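Budgeting for a second arm - what would you buy first?
Posted by Kelly Oakley in September
2 min read
Print | E-mail this thread

koakley
We got the go-ahead for a second tabletop arm and I'm thrilled! The Brennan quote is $3,903 with a mount, and the Kovitz gripper is another $1,199. That leaves almost nothing for spares. Do I buy both now, or get the arm and share the gripper we have?

dclegg43
Buy both. Swapping one gripper between two arms gets old by lunch - plus you'll strip the screws. We did it for a whole winter and I still keep a jar of dead ones.

Our day-to-day work is small stuff on a tabletop, cups and fake flowers mostly, and a plain two-finger gripper has been great for it. 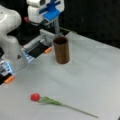
Does the $1,199 include fingertips?

One set comes in the box, and extra sets are sold separately.

chulme
I don't agree with Darren on this one. Get the arm, share for a few months, and put the difference into fingertips, pads and a spare cable. Prutix has a gripper at $1,035 and I love ours, but check the bolt pattern before you order, you may need an adapter plate.

dclegg43
Chelsea, a spare cable won't help when both arms are booked the same morning :)

brad_row
Ask Brennan for a bundle price too! They took the shipping off ours. And put the power supply on its own budget line, I forgot and had to go back and beg.

koakley
Love all this, thank you! Leaning toward both, with the Prutix if it bolts on. Emailing them at 9 tomorrow.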